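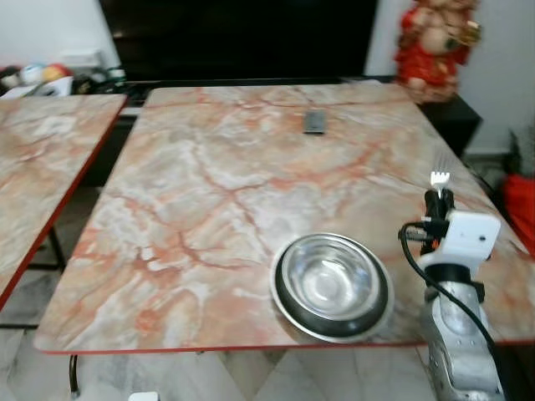

Sunday, after tea. Second long session with the Hladun gripper, and I'm warming to it more than I thought I would after all the grumbling I did about its narrow fingers! The Prukis we had on before was lovely with mugs and hopeless with anything thin, so cutlery seemed the fair place to begin, and the little white fork is the piece I keep coming back to. With the fork held tines up above the table, there's the steel bowl on the glossy marble-patterned top to think about too, and I'd like Naomi's opinion on whether all that shine upsets the depth readings (I have my suspicions, but she knows the camera far better than I do).

Search this notebook Enter keyword Go

Settings, before I forget them: closing force 312, speed 202, both in the Clelosel controller's own units, whatever those may be. Tania had force up to 1000 on her bench and was quite happy, but she was using metal forks and I'm being gentle with the little white one. Her full log is run 3355 in the shared folder, well worth a read with a biscuit.

Still to do: same grasps with the Hillotano pads fitted, then a teaspoon. Naomi, please could you bring the short cable, as I'd like less of a loop beside the arm when the wrist turns.

Search Search Clear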